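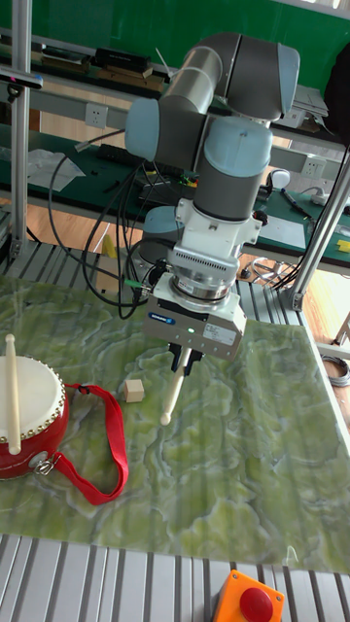

I've had the Griretance gripper on our arm at the Plalbridge shared shop since September, so it's time for a proper review. Short version: I like it a lot, and I still want to throw the manual in the river.

Mounting took me 2 evenings, mostly hunting for screws (the ones in the bag were too short!). Elaine Dantas lent me hers and off we went. Wiring was painless, and the little green light on the front is so handy when you're crouched at table height squinting at fingertips.
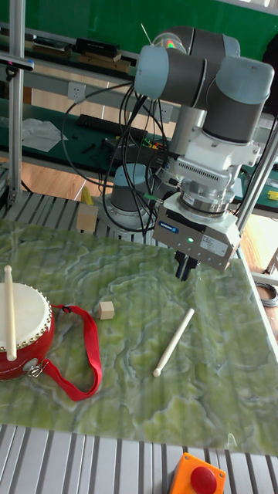 My go-to job for it is picking up toy drumsticks, and wow, are round skinny things a pain. The stock fingers are smooth, so I stuck thin rubber on the inside and turned the force way down. After 100 tries I quit fiddling with the settings. Wooden cubes are easy, no tuning needed.

Gripes? The setup software forgets your speed every time you restart it, and support took forever to write back. Tainá Aguiar has the older Nemia one and says hers remembers everything, grr.

Four stars from me, and I'd buy it again. 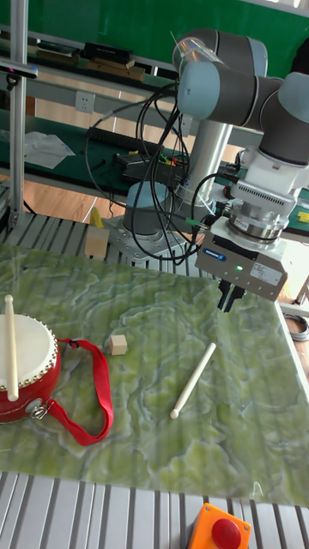

Gripper open over the second drumstick, drum off to the left.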